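Folding rig, evening 18 in the back bedroom! Both hand-held grippers are going at last and I'm so pleased with them.

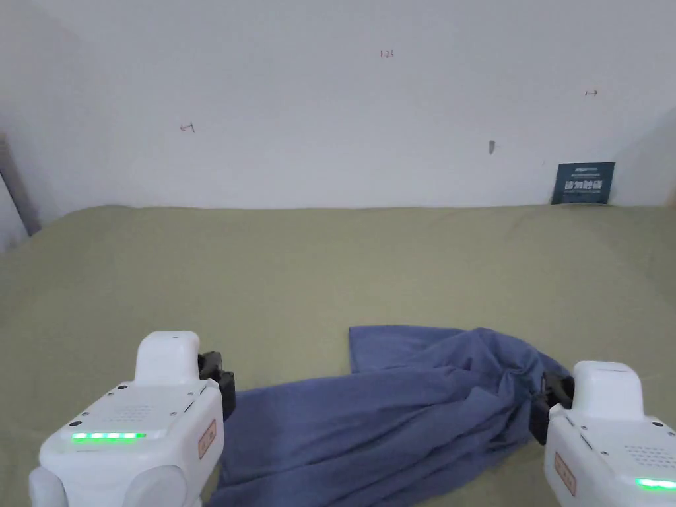

Right jaws pinching the blue cloth, green lights on both.

Trousers are the hard bit (all those layers!) so I've stuck with slow pulls and plenty of retries. 53 recordings saved so far, and I've named the rig Jorley.

Styliani Mavromatis, your tip about softer jaw pads is next on my list. Towels tomorrow!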